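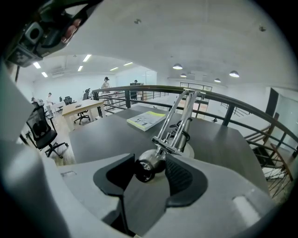

Home | Programmes | Reports | Contact

Podgate Monitoring Project: progress report to the Dimitriou Fund
18 Oct 2018

The second reporting period covered public protest and police response in Andama province after the fuel price rise. Our field desk recorded 751 arrests, of which 30 led to charges. The interior ministry has not published its own figures and has not replied to our two letters.

Interviews went more slowly than planned. Families in the northern districts were willing to talk, but many asked us to wait until relatives had been released. Seven interviews are finished and translated. The rest are booked for the coming weeks, mostly by telephone.

Rangi Te Moana has taken over the legal section. The draft on emergency powers is with our reader in Tuvar and should be back before the assembly votes on extending them. If the vote passes, we will need to rewrite the chapter on detention without charge.

Spending is within budget except for translation, where rates went up. We ask to move the unspent travel money to cover it. The full report is still due in January.

Lenni Nurmi
Project lead

Recent reports
Local elections in Andama: first notes
Press licences and the courts
Who polices the border towns?

Comments
R. T.: Are the arrest figures broken down by district?
Marsh Lane: The link to the first report is dead.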